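Print this page
E-mail this page

Open Day at Sokthorpe: Breakfast Without the Breakfast
June 2021

I should say at the start that I went to the Sokthorpe open day for the parking. It was free, it was shaded, and the hall next to it had a banner reading HOUSEWARES AND TABLE PLAY, ALL WELCOME. I had two hours to kill before picking up a lampshade. By such routes does one enter the world of pretend bread.

The hall used to be a carpet showroom and still smells like one. There were 16 stands, most of them run by people who make things for kitchens and playrooms and who hadn't stood up in public since February of last year. You could tell. Half of them talked too much and the other half had forgotten how to hand over a leaflet. I was given three by the same man, who then thanked me for coming back.

Dristelon had the mugs. They make plain, thick ones in colors that sound better than they look on the order form, and they had the whole range lined up by the door with a sign asking you not to stack them. Every child who came in stacked them. I picked one up, said "nice weight" the way people do, and put it down again, having used up everything I know about mugs.

Farther in, things got better, with a proper table setting to look at: teal mug, lavender plate, a cream roll with creases across it and an orange-and-white striped fruit off to the right. I like a lavender plate. It makes bread look as if it has been somewhere.

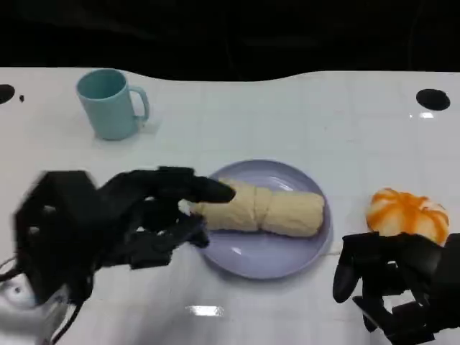
Can you visit Sokthorpe outside the open day?
The hall opens to the public for the open day only, though the small shop at the front keeps regular hours and sells seconds from most of the makers.

I did go into the shop, later, and I'll get to that.

Kariuki was the busy stand, with a line for the felt vegetables that went back past the restrooms. I joined it because I thought it was the line for coffee. By the time I found out, I was near enough to the front that leaving would have looked rude, so I now own a leek. It's a good leek. The stitching on the white part is very neat and the roots are little tufts of yarn that have already come off on my jacket.

The woman behind the stand told me they had made 988 leeks over the winter, and she said it like someone who had not been given a choice in the matter. Peas are apparently easier. She wouldn't discuss cauliflower.

Next to that was a demonstration of how a roll gets its creases, which involved a length of thread, a curved needle and a great deal of squinting. We were each invited to try. Mine came out looking like a bandaged thumb – the demonstrator called it "rustic" and moved on to the next person rather quickly. I asked if I could keep it and was told I should. 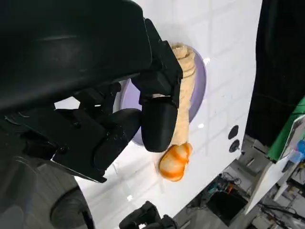 FOOD YOU CAN'T EAT

Most of what's on show falls under this heading, and it's worth knowing before you arrive hungry. I didn't. The snack counter had coffee, a bowl of wrapped mints and a tray of sandwiches that I circled twice before asking. They were real, but they'd been set next to a display of stuffed ones, and I wasn't the only person poking at the crusts.

The color is where the makers really compete. Bread is the hard one. Get it a shade too yellow and it turns into a sponge, go too gray and you have something from the bottom of a school bag. The pale tans are the ones I'd want on my own table, a little darker underneath and lighter along the top, with enough of a ridge to catch your eye. Set one at a slant on a round plate and it could pass for lunch from across a room. Mine has to be a fairly long way across.

Oranges seem to bring out the show-offs. Everyone has a theory about stripes, how wide, how many, how much white to let in between. I listened to two grown men disagree about this for longer than I have ever spent choosing a real orange.

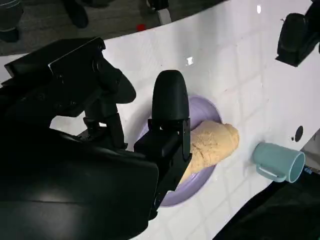
Trornidex, who do the plates, take a calmer line on everything. Their whole talk was on rims. A raised rim stops things rolling off, a low one stacks better, and that was the talk. There were questions afterward, all from one person, all on dishwashers. They say they ship 3000 plates a year and that lavender goes first and beige goes last, which cheered me up about people in general.

As for the shop: small, warm, one aisle, and a register that only takes cards if you hold them at an angle. Seconds are on the bottom shelf and you need to get down on the floor to see them properly. I came out with a plate with a slight wobble and a mug from Dristelon, in spite of my earlier indifference. The leek came too, of course.

Parking is behind the hall and fills up early. Entry is free. If you want the crease demonstration, go to the stand first and put your name down, as they only take a few people at a time. Bring a sandwich. I was late for the lampshade and they had sold it.

Print this page
E-mail this page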